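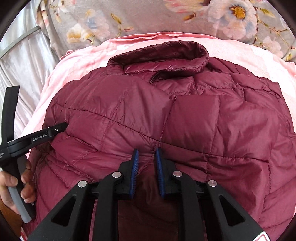

Burgundy puffer, collar end up.

Print this thread | E-mail this thread

I've been reading winter coat marketing since January and I have questions. Mostly about the word "warm." A thread.

Mallo sells a quilted jacket "rated to" a temperature I would not stand outside in for 2 minutes. Rated by whom? Wearing what underneath? Walking or waiting for a bus? The product page has a little snowflake icon and that's the whole explanation.

Fill power is the number they love. 800 sounds like a lot. It tells you how much an ounce of down puffs up in a cylinder. It does not tell you how many ounces went in the coat. You can put a very small amount of excellent down in a jacket and print 800 on the sleeve.

I wrote to Mallo and asked for the fill weight in a medium. Four emails. The last one thanked me for my passion.

Babatunde Idahosa, who did alterations at Parkent for years, told me he used to open up jackets to shorten them and find chambers so thin he could see his hand through them. Same label as the fat ones. He'd like it noted this was a while ago.

Synthetic fill isn't off the hook either. "Down-like warmth." Like how much? I'm like a marathon runner in that I also own shoes.
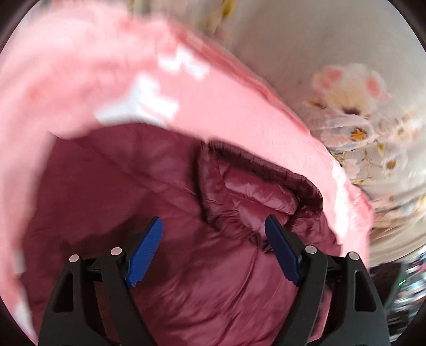

Maroon on pink, flowers at the top right.

Now the "lifetime" warranty. Medow's runs to two pages and covers "the practical lifetime of the product," as determined by Medow. So the coat is covered until they decide it's over. My zipper went in the second winter and they decided it was over.

A few of you are saying zippers are wear and tear. Fine. Then tell me which part of a coat isn't. The hang tag?

Adebisi gets some credit from me. They print the fill weight on the inside label, in ounces, where you can read it in the store. I still think they charge too much and the pockets are a joke.

Blagoje Karagiannis replied that I should just buy used and squeeze the thing. I don't hate this. Squeeze it, let go, see if it comes back. Hold it up to a window and look at the stitch lines. Shake it and check the hem for clumps. You'll learn more than the snowflake will tell you.

But squeezing won't tell you about wind, and stitched-through quilting lets cold in along every seam. I've never seen a brand bring that up by itself. They call the seams "signature channels."

To the person asking if I work for a wool company: no. Wool people have their own nonsense. I have a draft on "naturally self-cleaning" and it is not friendly.

Still wearing a coat I've had for 7 years with no rating of any kind. Is it warm? I don't know. Warm enough for Tuesday.

If Mallo ever sends the fill weight I'll post it under this one.

Contact | Copyright, all posts belong to their author | Back to top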